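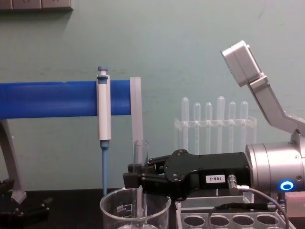 Appel à participation : relecteurs et relectrices sceptiques pour un banc d'essai de protocoles domestiques d'analyse de l'eau

L'atelier Nadlow cherche 16 personnes pour une campagne de vérification qui commence en février. Autant prévenir tout de suite : si vous êtes déjà convaincu que les kits d'analyse de l'eau vendus au grand public fonctionnent, ou déjà convaincu qu'ils ne valent rien, cette campagne risque de vous ennuyer. Il s'agit de refaire des mesures, de les noter, puis de les refaire encore.

Le point de départ est une plaquette de la société Okura, qui annonce pour son kit 92 % de concordance avec un laboratoire. Concordance sur quoi, mesurée par qui, avec quelle eau ? La plaquette n'en dit rien. Nous avons écrit deux fois. La première réponse renvoyait à la plaquette. La seconde nous souhaitait une excellente journée.

Le concurrent, Pacheco, ne donne pas de pourcentage du tout, mais beaucoup de photos de ruisseaux. Nous ne savons pas encore si c'est plus honnête.

Ce que vous ferez

Chaque participant reçoit des échantillons codés (eau du robinet, eau de puits, eau préparée chez nous avec une teneur connue en nitrates) et les analyse avec les deux kits, en suivant la notice telle qu'elle est rédigée. Si la notice est incompréhensible, vous l'écrivez dans le cahier et vous continuez comme le ferait n'importe quel acheteur. Nous préparons près de 600 flacons, témoins compris.

Une demi-journée se passe dans nos locaux, pour apprendre à prélever un volume correctement. Ceux qui pensent que cela ne s'apprend pas sont les bienvenus aussi, on comparera les chiffres.
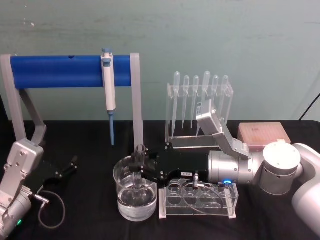 Micropipette monocanal sur son support.

Le reste se fait chez vous, le soir ou le week-end, sur six semaines. Il faut compter deux heures par semaine. L'annonce de l'an dernier disait une heure ; c'était faux et plusieurs participants nous l'ont fait remarquer, à juste titre.

Qui nous cherchons

Des adultes sans formation en chimie, pour la plupart. Quatre places sont réservées à des personnes qui ont travaillé en laboratoire et qui acceptent de ne donner aucun conseil aux autres avant la fin. C'est la condition la plus difficile à tenir, réfléchissez-y avant de postuler.

Il faut distinguer correctement les couleurs, puisque les deux kits reposent sur un nuancier, et pouvoir garder des flacons au réfrigérateur. Sont exclus les salariés des fabricants, leurs proches et les personnes qui revendent des filtres, adoucisseurs ou carafes, y compris « juste pour dépanner des amis ».
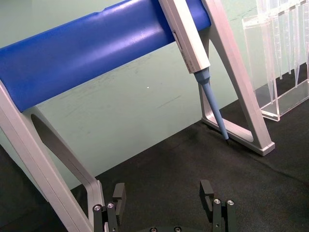 Le support de pipette vu de près, avec ses pieds gris clair.

Ce que vous y gagnez

Une indemnité forfaitaire de 86 euros, versée à la remise du cahier, que vos résultats nous plaisent ou non. Les déplacements sont remboursés sur justificatif. Vous ne recevrez ni certificat, ni badge, ni titre de « citoyen chercheur ». Vous aurez en revanche accès à toutes les données, y compris celles qui nous donneraient tort.

Et qui paie ? La question nous est posée à chaque fois et nous préférons y répondre ici. La campagne est financée par l'association Ploltell, sur les cotisations de ses membres. Aucun fabricant ne participe. Les kits sont achetés en magasin, au prix affiché, tickets conservés.

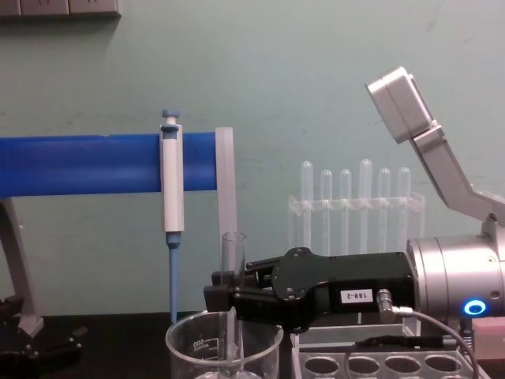

Le plan d'analyse sera déposé avant l'ouverture du premier flacon et ne bougera plus. Malcolm Bellamy, qui s'occupe des statistiques, ne connaîtra pas la correspondance des codes. Aurelio Manríquez la garde sous clé et ne touche pas aux calculs. On peut juger le dispositif lourd pour des bandelettes et quelques gouttes de réactif. Nous avons fait plus léger une fois et il a fallu tout jeter.

Pour postuler

Envoyez une page au plus à Aurelio Manríquez, par le formulaire de contact de l'atelier, en précisant vos disponibilités et l'origine de votre eau (réseau ou puits). Pas de CV. Ajoutez une affirmation lue sur un emballage à laquelle vous n'avez pas cru, et dites ce qu'il aurait fallu vous montrer pour vous convaincre.

Une réunion d'information a lieu un lundi à 18 h 30, la date vous sera communiquée avec l'accusé de réception. On peut y venir, poser des questions désagréables et repartir sans s'inscrire.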